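Aufräumen mit System? Ich habe da meine Zweifel

Von Sándor Juhász, Donnerstag, im Mai

Zbigniew Domański hat mir ein Buch geliehen, in dem steht, jedes Ding brauche einen festen Platz. 192 Seiten lang steht das da. Ich habe es gelesen, sogar mit Bleistift, und ich glaube immer noch kein Wort.

Der Autor empfiehlt Kästen. Kleine, mittlere und große, beschriftet natürlich, am besten alle aus derselben Serie. Bei Villska habe ich mir das angesehen: 40 Euro für einen Einsatz mit Fächern, und der Deckel kostet extra. Die Serie von Skedell ist billiger, aber wer kauft schon Ordnung im Sechserpack und hat danach weniger Zeug in der Wohnung? Ich nicht. Ich hatte beim letzten Versuch dasselbe Zeug plus sechs Kästen.

Was mich an diesen Ratgebern stört, ist das Sortieren nach Kategorien. Spielzeug zu Spielzeug, Textilien zu Textilien, Geschirr zu Geschirr. Das klingt vernünftig, solange man im Sessel sitzt. Abends um neun hat man aber einen Armvoll Dinge vom Boden, die zu fünf verschiedenen Kategorien gehören, und dann läuft man fünfmal durch die Wohnung. Oder man lässt es.

Ich werfe alles in eine Wanne. Metall, oben offen, innen ordentlich zerkratzt, kein Deckel, kein Etikett.

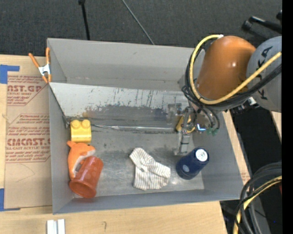 Eine einzelne Socke neben einem Plüschtier und einem Plastikbecher – im Buch wäre das ein Fall für drei Kästen. Sortiert wird bei mir, wenn die Wanne voll ist, und keinen Tag früher. Zbigniew behauptet, so finde man nie etwas wieder. Mag sein. Ich suche dafür nur an einer Stelle, und er sucht in elf Kästen, von denen zwei mit »Diverses« beschriftet sind. Das Buch bekommt er nächste Woche zurück, die Bleistiftnotizen lasse ich drin.

Diese Seite verwendet Cookies. Mit der weiteren Nutzung stimmen Sie dem zu. OK

Kontakt | © Sándor Juhász | Nach oben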